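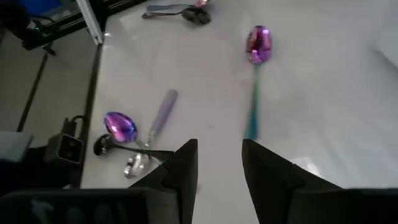

Vale a pena comprar o cartão turístico de Gostmont?

Para a maior parte das pessoas que passam duas noites na cidade, não compensa. O cartão de 48 horas só se paga a quem entra em quatro museus e ainda apanha o funicular duas vezes, e quem faz isso em dois dias vê muito pouco de cada coisa. Façam as contas com os sítios que querem mesmo visitar e deixem de lado a lista do folheto, que inclui igrejas onde a entrada é gratuita.

Destinos > Cidades pequenas > Gostmont > Perguntas frequentes

Pesquisar no guia... Procurar hotéis, bairros, restaurantes OK

Gostmont é mesmo "a cidade mais bonita do vale"?

É o que diz a placa à saída da estação. Liltow, a doze quilómetros, tem uma placa parecida. O centro histórico de Gostmont é bonito, sim, sobretudo as arcadas da rua dos Tanoeiros ao fim da tarde, mas metade das fachadas "medievais" foi refeita no século passado. O quarteirão atrás do mercado, que não vem em nenhum roteiro, parece-me mais interessante.

Quantos degraus tem a torre e vale o esforço?

A bilheteira anuncia 772 degraus. Não os contei e desconfio que quem escreveu o cartaz também não. A vista é boa para norte, para o rio, e fraca para sul, onde construíram um parque de estacionamento. Quem tiver problemas de joelhos não perde nada em ficar cá em baixo. O miradouro do cemitério velho mostra quase o mesmo, de graça e com bancos.

A cidade tem fama de universitária. Nota-se?

Nota-se de outubro a junho. No verão os estudantes vão-se embora e os bares da praça Guerra ficam entregues aos grupos organizados. A lenda de que a universidade tem 700 anos aparece em todos os panfletos, embora o próprio arquivo municipal fale apenas de uma escola de notários nessa data. Se o ambiente académico é o motivo da viagem, novembro é o mês certo: chove, os preços descem e há concertos nas cantinas.

Onde se come bem sem pagar preço de turista?

Desconfiem de qualquer ementa com fotografias e bandeirinhas. Na praça principal, o guisado de borrego custa quase o dobro do que se paga na rua de baixo, e a receita "da avó" chega à mesa em quatro minutos. No Jeltine, junto à ponte, servem um prato do dia decente ao almoço. Ao jantar a conversa é outra, com carta nova e couvert cobrado por pessoa. Perguntem sempre pelo couvert antes de tocar no pão.

É preciso reservar a visita aos subterrâneos?

Em agosto, sim. No resto do ano, o site insiste que restam "poucas vagas" a qualquer hora a que se abra a página, e eu entrei três vezes sem reserva. A visita dura quarenta minutos, dos quais uns bons dez são passados na loja. Os túneis são autênticos. As histórias de contrabandistas, nem por isso – o guia contou-me duas versões incompatíveis na mesma manhã.

Compensa alugar carro?

Dentro da cidade, de maneira nenhuma. O centro tem acesso condicionado e as câmaras não perdoam matrículas estrangeiras; a multa chega a casa meses depois, com despesas administrativas da empresa de aluguer por cima. Para as aldeias do vale, o autocarro da manhã funciona. O do regresso, às 18h10, funciona quando calha. Se forem de carro, estacionem junto à estação e façam o resto a pé.

O "mercado tradicional" é tradicional?

De manhã cedo ainda é, no lado das hortaliças. Depois das dez sobram os ímanes, os sabonetes e um queijo "artesanal" que encontrei igual, com o mesmo rótulo, em Liltow. Comprem o mel, que é bom, e provem antes de pagar.

Vale a pena ir ao festival de verão?

Depende da paciência para filas. A organização prometia 1.155 lugares sentados no pátio do castelo; na noite em que lá fui, havia gente em pé muito antes do início. O som é razoável nas primeiras filas e mau no resto. Os ensaios abertos, à tarde, custam zero e ouvem-se melhor.

Quantos dias são necessários?

Um dia e meio. Os hotéis recomendam quatro, o que se compreende.

Comentários

Nele Dierckx
Fui em agosto e comprei o cartão antes de ler isto. Usei-o em dois museus e no funicular. O segundo museu estava fechado para obras no piso de cima e não houve desconto.

Patricio Segura
Acho injusto com a torre. A vista para sul também tem as colinas, basta olhar por cima do parque. E o borrego da praça, num sítio certo que não digo qual é, continua a ser muito bom.

Imke Wendt
Alguém sabe se o autocarro das 18h10 anda também aos feriados? No horário da paragem está riscado à mão.

Remedios Aranda
Imke, em junho não andou. Dividimos um táxi com outro casal.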